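Skelness Household Water Program
Progress report to the Renitz Fund, second period

Work this period went mainly into filter pitcher distribution and the replacement cartridge schedule. The grant target for the year is 2097 households. Deliveries to Moges are complete. Tiltimton is still open, mostly the streets north of the rail line, where the well survey ran late.

Each household gets a pitcher, two cartridges and a printed sheet on when to change them. The sheet was rewritten in July after callers kept asking whether the first cartridge needs soaking. It does, and that line is now at the top.

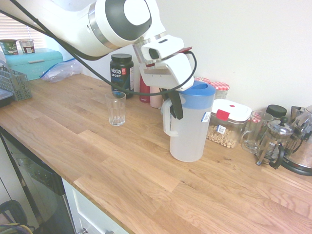 Pitcher with blue lid, on the countertop.

Well testing. Ruan Pillay's team collected samples from 200 private wells. Lab results are back for all of them except the last batch from Tiltimton. Seven wells came in above the state limit for nitrate. Those owners were called the same day and told not to rely on the pitcher, which does not remove nitrate. They are getting bottled water until under-sink units can be fitted.
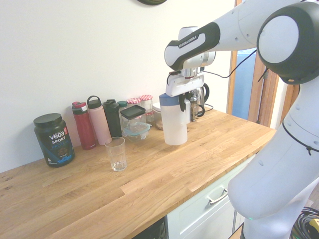

White jug with blue lid, held above the counter.

Budget. Spending is on plan apart from freight, which went over when the supplier split our second order. We ask to move the unspent printing money to cover it. No other change is requested.

Follow-up calls. Begoñe Cordero now runs the phone line on Tuesday evenings as well as weekday mornings. Most calls are about slow flow, and most of those end with a cartridge change.

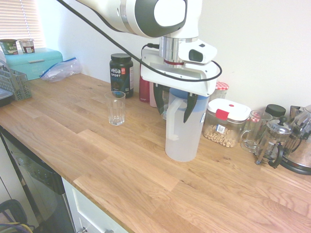 Kam-wah Tang wrote back on the draft of this report that the change sheet should also go out in large print, and that older residents in Moges had asked for it twice. We agree and will print it with the next cartridge order.

Next period: finish Tiltimton, fit the under-sink units, and send the first cartridge reminders.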